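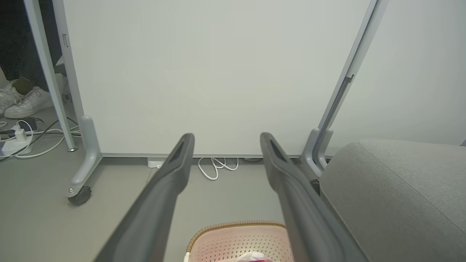
Haugland Hall is a ground-floor meeting space on the east side of Doltbridge, let by the hour to local groups, clubs and small businesses. These are the questions we are asked most often by people thinking of a booking. If you are running a class or a planning session you can ask for a whiteboard, a plain white one in a light grey metal frame that stands on the floor and moves on castors, so it can go in whichever room you have booked.

How do I make a booking?

Fill in the form on the bookings page or ring the office between 9 am and 2 pm. Bevan Gilchrist looks after the diary and will reply with the rooms that are free. A booking is only confirmed when you have had a written confirmation from us. Please don't print posters before then.

Which rooms can I hire?

There are two. The Main Room takes up to 80 people seated in rows, fewer with tables out. The Garden Room is smaller and suits committee meetings, tuition and one-to-one work. Both open on to the same corridor. If you hire one, another group may be using the other, and you will hear them if they have music on.

Can I come and look first?

Yes. Ring to arrange a time. We can't show people round during someone else's booking, even for a minute.

Does my booking time include setting up and clearing away?

Yes. If your class starts at 7 pm and you need half an hour to put chairs out, book from 6.30 pm. The same applies at the end. Groups who run over are charged for the next full hour.

Is there a deposit?

Not for regular weekly groups. For parties and one-off events we take a deposit, returned after the room has been checked. We keep part of it if extra cleaning is needed or if furniture has been damaged. The current amount is on the price list.

What if I need to cancel?

Tell us as early as you can. With at least 9 days' notice we refund the full hire charge. After that we refund half if the room is let to somebody else, and otherwise nothing. Regular groups can miss two sessions a term without charge, provided they let the office know beforehand.

Is there somewhere to make tea?

The kitchen is shared between the two rooms. It has an urn, a fridge, a domestic cooker and enough cups and saucers for the Main Room. Bring your own tea, coffee, milk and tea towels. Wash up what you use and take leftover food home, including anything in the fridge. The cooker is fine for warming things through but we don't allow deep frying.

Can we bring in alcohol?

You may bring your own for a private event. You may not sell it, and that includes tickets with a drink in the price, unless you have a temporary event notice. You need to apply for that yourself and send us a copy.

Do you have a projector?

There is one fixed in the Main Room with an HDMI lead. Bring an adapter if your laptop needs it. The Garden Room has a blank wall but no projector. Whiteboards need to be requested on the form. Bring your own dry-wipe pens and clean the board at the end. Permanent marker will be charged for.

Is there wifi?

Yes. The password is in your confirmation. It copes with email and a video call but slows down if everybody in a full room joins at once.

Where do we park?

We have a few spaces at the side, one of them for blue badge holders. Everyone else should use the Vedton Road car park, almost 900 metres away, or come by bus. Please don't park across the gates opposite, even to unload.

Is the building step-free?

The front door, both rooms and the accessible toilet are all on the level. The side door has a step. There is a hearing loop in the Main Room, which the office can switch on if you ask beforehand.

How late can we stay?

Music off at 10 pm, building empty by 10.30 pm.

Is the heating included?

Yes. It runs on a timer set from the diary. In February the Main Room can take a while to warm up, so mention it on the form if you have older people or very young children coming.

Who do I ring if something goes wrong on the night?

Vitalii Kostiuk is on call for evening bookings. His number is on the board inside the front door. Use it for lock, alarm, leak or power problems. Anything else can wait for the office.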